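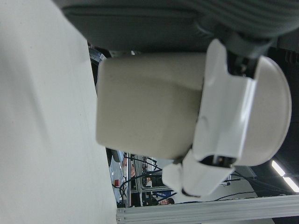

How to clean a soft block or cushion without washing it

Light beige things with a felt-like surface get dull quickly. If you put them in water, they can lose their shape, and the corners never look the same again. I clean mine by the dry way, and it takes four minutes for one piece.

What you need

A soft clothes brush, a white cotton cloth, a bowl of lukewarm water and a little mild soap. I use the Virkitz brush, but any brush with soft hair is good.

Step 1. Wipe the table first. On an off-white table the smudges are easy to miss, and they go straight to the fabric.

Step 2. Brush the block in one direction only, from the middle to the edges. Go slowly over the rounded corners – here the fibers break most easily.

Step 3. For a dark mark, wet one corner of the cloth, add one drop of soap and press it on the mark. Do not rub. Lift, turn the cloth to a clean place and press again.

Step 4. Press with a dry part of the cloth, then leave the block standing on its narrow side for 48 hours. Keep it away from the heater.

Step 5. Brush one more time, very lightly.

Dwynwen Vaughan wrote to me that she puts baking soda on grease marks and leaves it overnight before she brushes. I tried it in February on an old cushion and it worked well, but test it on the back side first.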